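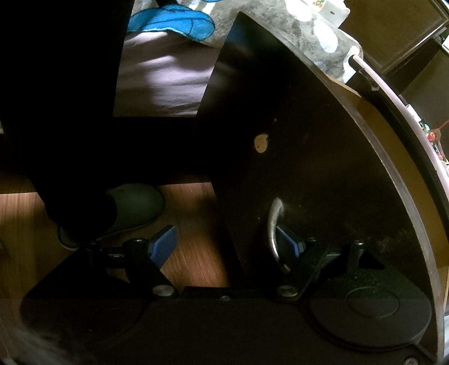

25 July 2025

Slept till gone nine, bliss! Then finally sat down with the holiday plans, as Primo Fiore has been on at me all week about the ferry (he's right, the cheap cabins do go). So we're booked, Lastov first and then up to Ultavdale for 7 nights in September, and it came to 1,021 all in, which made me gulp a bit. I'd sort of promised myself it would stay under a thousand. Oh well, packed lunches till then!

Rang Mum after tea and she wants a postcard from every stop, same as always. Must look out my walking boots, and ask next door about feeding the cat.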